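Can a machine do the shelf picking yet?

tpichon
We pack 700 small parcels a day at Orkholm. I've been trying out a picking arm in simulation before we spend anything. It's okay with boxes and hopeless with bags. 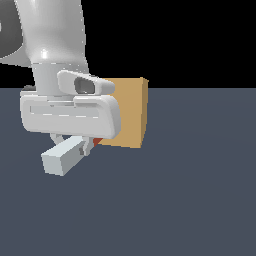 Sim view, gripper and cardboard box

vitola_ivars
Boxes are the easy part. Call me when it folds a towel.

umar11
Disagree. Boxes are most of the job at our place in Londham. I'd take slow over no night shift.

vitola_ivars
Slow is fine until it drops one. Who picks it up?

tpichon
Me, probably. Bags again tomorrow.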